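Sleep-healing mats sell well on thin evidence

Print | E-mail

A mattress pad that promises to "wake the body's own repair system" has sold out twice in Tranau since June, and the company behind it, Promarent, is now taking orders for a thicker version. The pad costs $149. What it does for that money is harder to pin down.

Promarent says its Rakero pad, which is filled with ground mineral and stitched in long channels, helps the body "release stored strain" overnight. The brochure lists back pain, headaches, poor digestion and low mood among the complaints that may ease. It also says results differ from person to person, and that some people will notice nothing at all for the first 60 nights. The money-back period runs for 54.
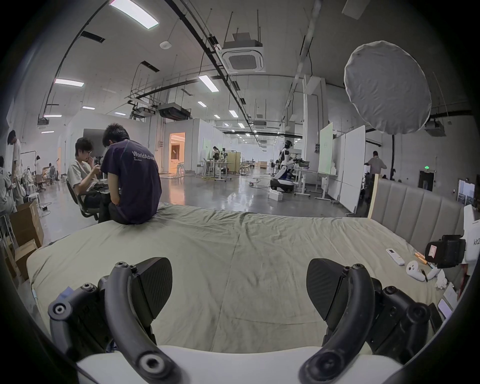 A large bed with a sage-green sheet.

The claims rest on a single trial, paid for by the company and carried out at a wellness center in the Giáp district. It had 63 people in it. All of them were given the pad, all of them knew what it was supposed to do, and all of them were asked each morning how they felt. There was no comparison group sleeping on a plain pad. Most reported feeling better by the end.

They may well have. Backs that hurt in the first week of a study often hurt less by the last, with or without minerals underneath them. People who sign up for a trial usually do so when their symptoms are at their worst, so the odds favor some improvement. People in this one were also told to go to bed at the same hour, skip coffee after lunch and keep phones out of reach. Any of those could help a person sleep, and they cost nothing.

Asked why it had not tested the pad against an ordinary one, Promarent said in a written reply that "natural healing cannot be measured with the tools of drug research." The same reply quoted its own trial four times.

The company would not say which minerals are in the filling, calling the blend a trade secret. It did say the pad is not a medical device and is not meant to treat any illness. That line appears on the last page of the brochure, in smaller type than the rest.
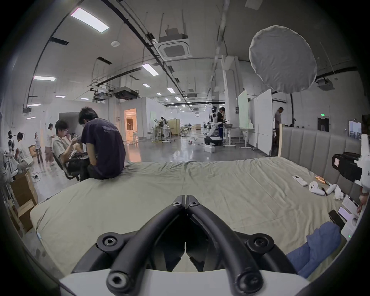
One buyer in Tranau, who asked not to be named, said the pad was comfortable and that she would be keeping it. Her shoulder still aches, she said, but she has stopped waking at 3 a.m. to worry about it, and she doesn't much care which part of the routine did that.

Hers is a fair position, and there is no sign that the pad harms anyone who simply lies on it. The trouble starts with the advice printed beside the order form, which suggests that users "listen to the body before reaching for pills." A person with a stiff neck can try that safely enough. A person on blood pressure medicine should not, and should talk to a doctor before changing any dose.

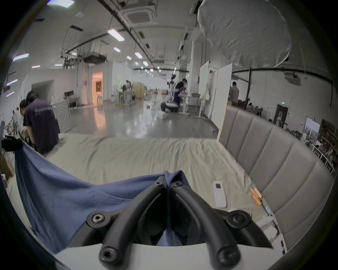

Blue cloth, with its folds catching the light.

Promarent said a second trial is planned. It has not set a start date, and it would not say whether anyone in it will be given a plain pad.

Print | E-mail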